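Grasp confidence is a mood

September 2018

Hadi Zein sent me the release notes for Preda last week with one line highlighted: "calibrated grasp confidence." I've been reading lines like that since I started this job, and I'd like to know what it was calibrated against.

The planner takes a wrist view, proposes a grasp, and attaches a score. We ran it on 18 parts. Shiny, dark ones are where I expect trouble, so we spent most of the time there. A glossy black face with a camera lens in it hands the perception stage mostly reflections, bluish in one spot and purplish in another.

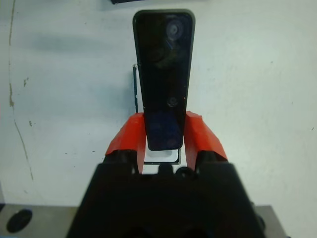
What the score measures

Nisreen Twal went through the code and found that the score comes from 2 terms: how well the outline fits, and how close the pose is to something in the training set. Neither one knows anything about contact. You can have the fingers closed on a part and the number won't care, because it was settled before they moved.

Small boards bother me more. They lie flat, they're speckled, and a few millimeters of depth error matters a lot.

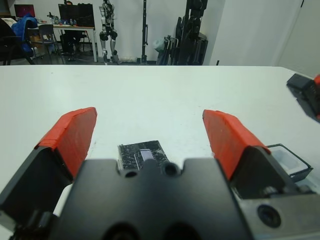
Joelle Majali thinks I'm being unfair, and that a bad score is still useful for ranking. Maybe — if the ranking holds when you change the lighting. We logged 2,445 proposals and I haven't seen a plot that convinces me either way. Ayman Jaber wants to throw out the score and use finger current. I'd try that first, and leave the Preda threshold at its default until somebody can tell me what 0.9 means.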